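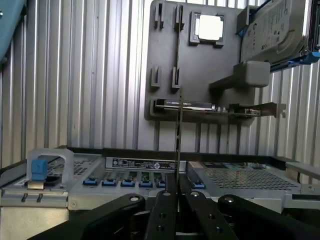
*Figura 3. Chassi aberto, com a etiqueta e as travas azuis dos slots de memória.*

## 3. Mexer na memória sem estragar nada

Se você chegou até esta parte do guia, já desligou o servidor e já tirou a tampa. Ótimo! Eu gosto de parar um minutinho antes de pôr a mão em qualquer coisa, só para me localizar. No nosso Claveo eu procuro primeiro a alça cinza-clara em forma de U invertido, a que tem a aba azul na frente, e dali vou seguindo até a etiqueta branca e preta. As travas da memória ficam em linha logo depois dela. Azul, nesta máquina, é o que se pode tocar (a Zuweira Essien me ensinou isso no primeiro dia e eu repito para todo mundo).

**Antes de começar**

- Pulseira antiestática no pulso, presa numa parte de metal sem pintura.
- Os módulos novos ainda dentro da embalagem, do lado da bancada que você não usa para as ferramentas.
- A ficha 158 da Prukley, onde vai anotada a posição de cada módulo.

**Passo a passo**

1. Tire os dois cabos de força e aperte o botão de ligar uma vez, com tudo já fora da tomada. Espere 22 segundos. Eu conto em voz alta, pode rir.
2. Anote na ficha quais slots estão ocupados. Parece bobagem, mas na hora de fechar você vai agradecer.
3. Abra a trava do slot empurrando para fora, com a ponta do dedo. Ela cede com pouca força. Se não cedeu, pare e veja se não tem cabo encostado nela.
4. Segure o módulo pelas bordas e puxe reto para cima. Nada de balançar de um lado para o outro!
5. Confira o entalhe do módulo novo com o do slot e só então apoie a peça.
6. Pressione as duas pontas ao mesmo tempo até a trava fechar. Eu sempre passo o dedo depois, de leve, para sentir se alguma ficou mais alta que as vizinhas.

> **Atenção:** não apoie a mão nas chapas perfuradas. É por ali que passa o ar, e a malha fina amassa mais fácil do que parece. Parafuso que cai por um furo desses também dá um trabalhão para achar.

> **Nota:** a etiqueta traz os símbolos e os textos regulatórios. Não cole nada por cima, nem aquele adesivo de inventário da Werkden. O nosso vai do lado de fora.

**Se não ligar de primeira**

Calma, acontece comigo até hoje. Quase sempre é um módulo mal encaixado. Desligue, tire os cabos outra vez e refaça o passo 6 em cada slot que você mexeu. Se aparecer o código 248 no painel, o problema é a ordem dos módulos, então compare com a ficha e troque o que estiver fora do lugar. Persistindo o erro, fale com a Nhyira Boateng, de preferência antes da sexta-feira, que é quando ela fecha os pedidos de peça com a Zakaria.

Com tudo reconhecido, recoloque a tampa e siga para a seção 4, a dos discos.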